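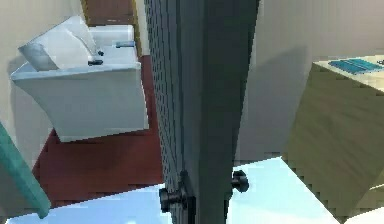 Peninah Mfaume writes the test rules for household robots at Clusteck. Her current set has 57 of them, and she would like fewer.

"Most came out of one bad run," she says. "Somebody adds a line and it stays."

The bathroom rules are the strictest. An arm has to pass in simulation before anyone books time on hardware, and every failed run is kept – 1,046 of them so far. "If you delete the failures, your pass rate means nothing."

Two people sign off each change. Upendo Mfinanga, the second signer, turned down a speed limit in June. "It had no test attached," she says. "I asked how we would check it and got no answer."

The limit went back in with a test the same month.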